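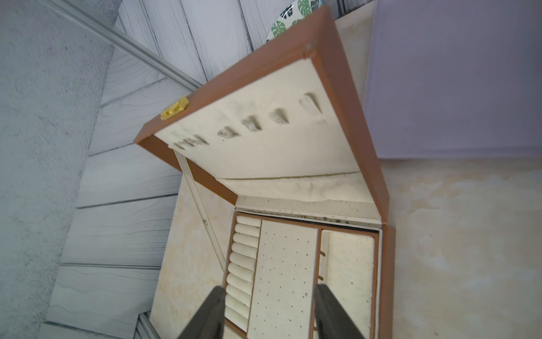 4.2 Containers and the stories kept in them

We went into the Dadmont home visits expecting people to talk about objects, and they talked about containers. This was the happiest surprise of the whole project. Across 129 households we logged 2,263 small keepsakes (rings, buttons, ticket stubs, baby teeth, foreign coins, single earrings), and our interview guide had one short question for each: where did this come from? The question about storage was added in September, after the pilot, mostly as a way to fill time while the tape labels were being written. It ended up giving us the richest material we have.

The pattern is easy to state. When a keepsake lived in a container of its own, or shared one with a few other things, its owner could usually tell us who had it before, and often who had it before that. When it lived in a drawer among batteries and takeout menus, the story tended to stop at "I think it was Grandma's." We don't read this as proof that boxes preserve memory. People may well give the better box to the object whose story they already know. But the link held for cheap things as well as costly ones, and we find that exciting, as most earlier writing on family heirlooms has looked only at pieces with some resale value.

Jewelry boxes deserve a few words of their own. They are made with a fixed idea of what will go inside: slots, compartments, pockets, a latch to hold it all shut. Figure 3 gives a fair idea of the type, with five slots along the padded lid, a cream lining and a small gold-colored latch. Very few of our participants used such a box the way it was laid out. Slots stood empty while chains lay in a knot below them. One woman kept her rings in a soap dish and gave the whole box over to letters. Another stored nothing in hers but a folded recipe, and could tell us the afternoon she put it there.

What people did care about, and cared about a great deal, was the lining. Masanobu Yoshida, who carried out most of the interviews, noticed early on that participants touched the fabric as they spoke, and he began to record it. They pointed out marks and worn patches and gave each a cause: face powder, a leaking perfume bottle, a brother with a pen. The lining in Figure 3, a little wrinkled, with darker speckles of dust or wear, shows the kind of surface that got people going. We came to treat these marks as a second record, kept alongside the objects and sometimes outlasting them. In several homes the jewelry had been sold long ago and the box had stayed.

Sale came up often enough that we added a code for it. Lo Presti, the secondhand dealer on Dadmont's main street, was mentioned in interviews we had not expected to be about money at all, and always by name. People sold a bracelet to Lo Presti and brought the box home again. Asked why, they seldom had an answer ready – one man said he had "only agreed to sell the inside." We have thought about that phrase a lot.

A word on coding. Each interview was transcribed in full and cut into passages of up to 2,000 characters, which two of us then coded separately in Lovent. Agreement was good for object type and origin and weaker for what we called "attachment to container," where one coder was stricter about laughter. We settled these passages by listening to the recordings again together, a slow job and a thoroughly enjoyable one. The codebook was closed on 2019-11-27 and the full set of passages placed with the Taltasen archive, where other researchers may ask to read it.

Two limits should be kept in mind. Dadmont is a town where families stay put, and the same box may spend its whole life within a few streets; we would love to see this work repeated somewhere people move more. We also asked about storage last, when participants were relaxed and already telling stories, so the warmth of these answers may owe something to the order of the questions. Section 4.3 takes up the households in which no container was used and keepsakes were left out on shelves and windowsills.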